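Search the notebook Go

4/11/18 Open day, Mindimthorpe workshop

Drove up with the Asley lot for the fruit sorting demo and I'm so glad we did! Hand-held grippers, one per operator, blue finger pads, everything done on a kitchen-style table with a plaid cloth. The red box lid is the target tray. Visitors got 5 minutes each on the handles and I went round twice (cheeky, I know).

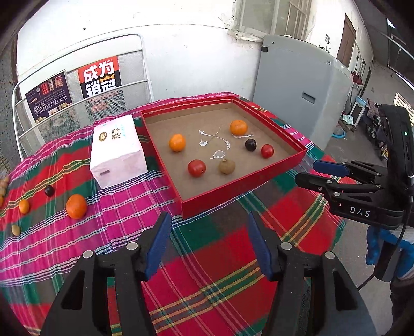 Picking up

Tomatoes were the bit I wanted to see. Squeeze is all in your own hand, so you get a feel for it fast. Marchetti pads at our place are much stiffer, must compare them side by side. Mandarins are easy by comparison, longans are fiddly. 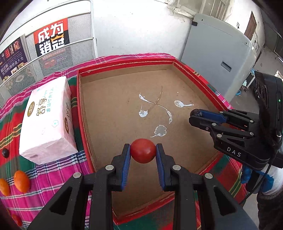 Tomato between the blue pads, over the tray.

Talked linkages for over 30 minutes at morning tea. Everything is pinned with plain silver hardware, lovely and simple to service. I'd like to try a longer finger in that layout, maybe in grey so it shows up against the cloth.

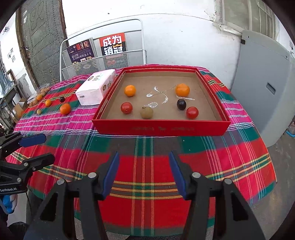 To do

- ask Rorent for a price on pad rubber
- dig out the plum from our own fruit set, find a smaller one
- book bench 2 for a trial

Recent entries
Rorent sample pads, first look
Bench 2 rewiring
Asley visit notes, part 17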